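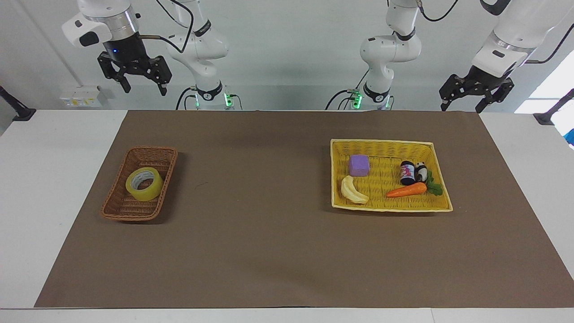 包装用纸价格上涨，正在让Pukberg的小型邮寄商户重新计算成本。当地纸品批发商Skodex本月通知客户，从1月起，成卷牛皮纸每卷加价2欧元，免费送货的起订量由30卷提高到40卷。大卷纸在小商户那里用途很杂，裁开可以包货，整张展开又能像图中那样铺在白色桌面上，盖住大半张桌子，因此不少店铺的用量比账面上的包裹数要高。

Skodex在通知中说，涨价是由于上游纸厂调整了出厂价，运费也有所增加。已经付清货款的订单仍按原价交货，只付了定金的订单要在月底前结清余款，才能保留原价。此次调价不涉及纸箱和胶带。

在老城区经营陶器邮购的Tyson Lévesque说，他去年一共寄出357个包裹，每一个都用纸层层包裹，盘子之间还要再垫一层。他的仓库只有一间半地下室，放不下40卷纸，今后要么自己开车去提货，要么和邻近的店合订。“2欧元我付得起，难办的是没地方放。”他说，圣诞节前的订单已经按旧价报给了顾客，不打算再改。

另一家供货商Wotura表示，目前没有调价计划，但只供应较窄的纸卷，交货时间也比Skodex长。几家寄送画框和灯具的店主说，窄纸需要拼接，包大件时费胶带，算下来省不了多少钱。

也有商户开始改用旧纸。Caron街上的一家二手书店从秋天起请顾客把拆下来的包装纸送回店里，压平后再用来包书，每送回一袋可以抵扣一张明信片的价钱。店方说，收回来的纸够平装书使用，精装书和成套的书仍然要用新纸，带有油渍或者贴满胶带的纸不收。

Pukberg商户协会正在登记愿意合订的店铺，登记截止到本月底。按照协会的设想，各店把需要的数量报上来，由协会统一下单，货送到Caron街的旧邮局院内，商户在上午9时至11时之间自行领取。货款由各店直接付给批发商，协会不收取手续费。

Skodex回复说，可以接受合订，但每一单只能开一张发票，送货地址也只能填写一个。协会表示将就发票问题继续与对方商谈。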